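Hằng Vương opens her front door with a tea towel over one shoulder and tells me to keep my shoes on, she's mopping later anyway. I've come to talk kitchens, because hers is tiny and she cooks in it every single day (twice on Tuesday, when her sister's lot come round!).

"I had 60 jars when I moved in," she says. "Sixty! For one bench!" Most went to the neighbours downstairs. What stayed is what she reaches for, and it lives out on the counter – salt, black vinegar, the knives.

I ask whether she's ever tempted by cupboards. She laughs. "If I put the vinegar away I forget I own it, and then I buy another one."

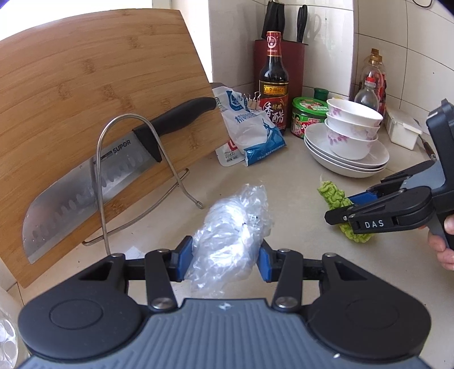
Her other rule is about bags. Salt stays in the bag it came in, clipped at the top, and she's never bothered with a matching canister. "I priced a set once, it was 200 dollars. For salt!" The bowls stack on the plates, near the wall, and the chopping board stands up on its edge when she's done with it.

Then she put the kettle on, and we got onto her mum's dumplings.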